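The Winter Ferry

Aino Mäkelä came back to Rindudlow in January to sell her father's house. The buyer had offered 700 less than she wanted, and she had said yes on the phone before he finished talking.
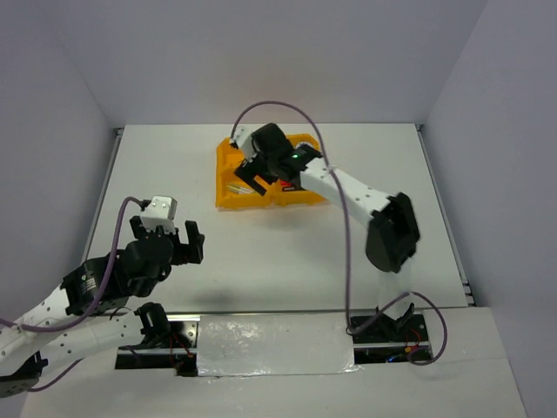

Her father had run the ferry office for 18 years. He wrote every crossing in a ledger, even the empty ones, and he was strict about his desk. The pencils went in a shallow yellow tray with dividers, and if she borrowed one he knew by supper. She found the ledgers in the attic, tied with string. 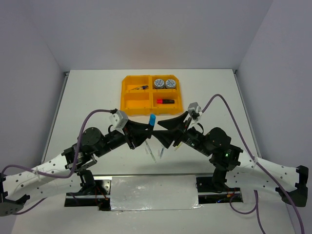
Reading time: 1 minute

Onni Riihimäki came by to help with the boxes. He had been the deckhand -- the only one, most years.

"He wrote you down," Aino said. She showed him the page. Onni late, fog. Onni late, no fog.

Onni read it twice and sat down on the stairs.
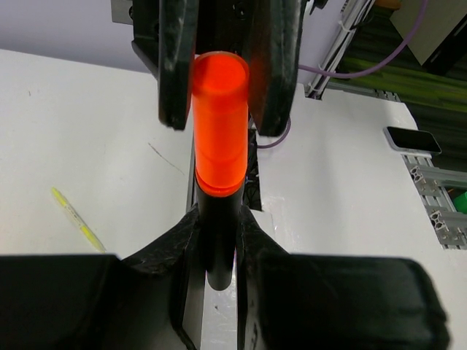 "I was late because of your mother," he said. "She always gave me coffee first. She told me not to tell him."

Aino turned to the next page. It said: Onni late, coffee.

She put the ledger in his box and went to look for more string.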